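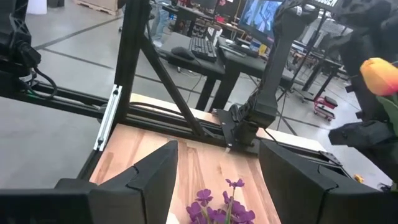 Slide 4: Marar cell, wrist camera view, fingers open over the purple flowers

Keep this slide up for the whole maintenance section.

Point out the black extrusion rail at the far edge of the table. The arm right of centre sits on a flat plate bolted to it. Bolts get a torque check every 400 hours - log it in Pusto, same sheet as the finger wear.

Cables: mention the bunch at the base of that arm. Leave slack for the full wrist turn, then tie. Tallitero supply the ties in bags of 30.

Fingers: wipe the sloping faces before each shift. Stems leave sap, and sap shifts the grip reading. Replace the pair at 756 cycles on soft stems, sooner if a seam opens.

Camera: re-zero after any finger change. Takes 13 minutes. Do not skip it when only one finger has been swapped.

If asked about Jetgate: same rail, different plate. Drawings are in the handout.

Next slide - brace and post alignment.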